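Apr 16, 2023

The lamp question

I have been meaning to write since the boxes came and have not managed more than a shopping list, so tonight I am sitting down with a pot of tea and a biscuit and I am going to do it properly. The big room is nearly a room. There are still things along the walls that belong elsewhere, and my good scissors have vanished, but I can walk from one end to the other in my socks without hurting myself, and in February I would not have believed it.

Most of today went on lamps. I know how that sounds. When Aunt Rada gave up the house in Steltley she told each of us to choose something, and my cousins went for the sensible things, the dinner service and the good rug, and I asked for the brass lamp from her hall. She laughed at me. She said she had bought it at Uysal's, on the corner where the chemist is now, for $245, and that my uncle didn't speak to her for 2 days over it. I have loved it since I was small enough to stand underneath and follow the black loops round and round the glass with my finger, trying to find where the line started. I never did find it.

It travelled up wrapped in her old Garmont jumper, the grey one with the darned elbow, and I was in such a state about the shade that I drove the whole way like somebody carrying soup. Not a chip on it! I put it on the white table first, just to have it somewhere safe while I thought, with the cable still wound round its base, and then of course I stood back and started having opinions.

The table is plain and square and very white, and I had worried that brass would look fussy on it, a bit like wearing a brooch to the beach. I think it's the best thing that could have happened to either of them. The arm has that lovely curve to it, and the frosted glass is so soft against all the gold, and the brown and grey in the floorboards seems to warm up with something brassy above it. I went out to the kitchen twice for no reason except to come back in and see it again.

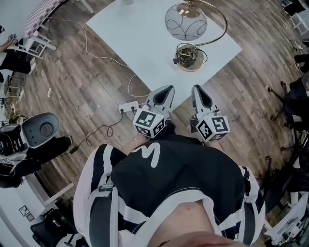

Where everything might go

Rowena Cabrera came by after lunch with a lemon slice and her tape measure, and she was all for moving the lamp over to the bench. Her thinking was that the bench, with the pink and white cushion, is where a person would want to read, and a lamp ought to be where the reading is. I do see that. But a bench is for sitting on, and I can picture exactly who would sit down without looking, and it would be me.

We went back and forth on it very happily for longer than it deserved. She pointed out that the power strip is on the floor in front of the table, with the cords going every which way, and that I will trip on one of them before the week is out. She's right about the cords. I have promised to buy some of those little clips and run everything along the skirting, and to take the plugs out one at a time and find out what each of them belongs to. I have also promised to choose between the white chairs and the black office chairs. They don't match in the slightest, though I've become fond of the office ones for rolling across to the window.

The small framed picture can stay on its bit of white wall. I did wonder about bringing it nearer the lamp, but I have filled enough holes in plaster this year.

Rang Aunt Rada after tea to tell her where it had ended up. She wanted to know what bulb I was planning to use and said not to go over 8 watts in the new sort, or I'd feel I was at the dentist. Then she asked whether I had found the start of the line yet. I told her I'd look tomorrow, in the daylight.

Must remember clips, bulb, and Rowena's cake tin, which is still on my draining board.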